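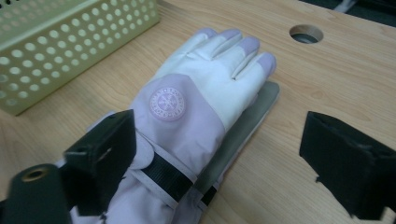 Nº 101 · Pág. 52

El guante que sobra

Julio y yo sacando los guantes de invierno. Sí, ya sé. Pero es ahora o en diciembre, con prisa, cuando falta uno y la tienda cobra lo que quiere.

En casa de Marlina Pillai el ordenado se hace sobre la mesa de madera clara, con un cesto de plástico verde amarillento al lado. Todo pasa por ahí. Manoplas, forros, calcetines gordos. Y este guante color crema, con el puño ancho y acolchado en un rosa que tira a lavanda, el mismo tono de las puntas de los dedos. Bonito. Un poco cursi, dice ella, y lo dice con cariño.

Lo compró en Clatthorpe, de segunda mano, 20 euros el par. Tres temporadas lleva. El crema es mal color para la nieve, peor para el telesilla y pésimo para el chocolate caliente, pero Marlina no piensa cambiarlo.

Su método, apuntado deprisa en la cocina:

Primero, sacudir. En el balcón, si hay balcón.

Luego se deja el guante plano, con el dorso hacia arriba y los dedos algo separados. Se miran las costuras una por una. Donde más se abren es entre el índice y el pulgar, aunque en los suyos lo primero que cedió fué el forro.

Agua tibia y jabón neutro, con un paño. Nada de lavadora. Nada de radiador tampoco: Tirta Siregar, que arregla ropa de montaña en Grerkcombe, ve cada primavera guantes acartonados por esa costumbre y ya ni riñe. Cobra igual.

La correa negra de la muñeca, aparte. Un cepillo de dientes viejo y paciencia, sobre todo en los surcos. El parche redondo del dorso ni se frota, se le pasa el paño y ya está, que las letritas del borde son muy pequeñas y se levantan enseguida.

El puño acolchado es lo que mas tarda en secar. Dos días, a veces tres. Si se guarda antes, huele en otoño.

¿Y después? Bolsa de tela, par con par, al altillo. Sin pinzas, que dejan marca. Marlina mete dentro una lista con lo que hay que reponer. La de este año es corta: calcetines y unas manoplas para el pequeño.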